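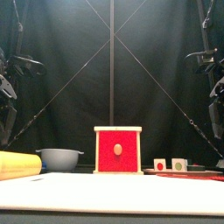 Small wooden boxes for play food are sold on charm, and I have grown wary of charm. The Nulleo is the one Vatau keeps at the front of its catalogue, and the maker, Eleto, describes it as a "storage centre for young cooks", which is a lot to ask of a box. What you get is a plain light wood frame with a corner post at each corner, a flat plank along the top rim and a red front. The red has a felt-like look to it, with a round wooden knob in a pale peach shade set in the middle of the panel. It is a nice knob. Whether a nice knob is worth the asking price is another matter.

The listing calls the red finish "wipeable". I would treat that word with care. Anything with a texture holds on to crumbs and the fluff that comes off a rug, and a damp cloth tends to push both further in. A soft dry brush does better. If your child plays with real flour or with paint nearby, buy something smoother.

The set we carry comes with play sushi: small pieces with dark outer sides and pale faces, with a spot of colour for the filling. Some have a green spot, some have a red mark. I can't say what the green is meant to be. Cucumber, I suppose, though a three-year-old will tell you it is a pea and be quite firm about it.

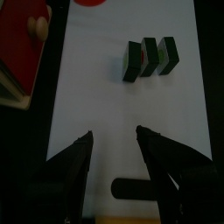

They are chunky enough to stand on edge, and they lean on one another happily enough on a flat table. On carpet they fall over. Eleto says the pieces "teach sorting by colour", a claim made for nearly every toy with more than one colour on it. Children do line them up. They also post them behind the radiator.

Sizes and such

Age: from 3 years, according to the maker. I would go by whether your child still puts things in their mouth.
Stock code: 258
Finish on frame: light natural wood look
Front: red, with round knob
Spare pieces: sold separately, when Vatau has them, which in our experience means March and not much else

About the testing claim

The leaflet says the front was opened and shut 1,000 times without wear. It doesn't say by whom, how hard, or whether anyone hung off the knob while doing it – which is the test that matters in most homes. We asked for the details and were sent the same leaflet again. Until we hear more, take the number as decoration.

Compared with the Bright

The Bright box is cheaper and uglier. It has a printed card front that will bend, but the pieces are much the same sort of thing, and if the food is all you're after I would save the money. The Nulleo is the one to choose if it will sit out in a room where adults also have to live. 94 buyers have rated it on our site so far, mostly kindly, though several grumble about the packaging and one wanted a lid.

Returns are accepted if the pieces are all there. Please check behind the radiator first.

Page last checked August 2020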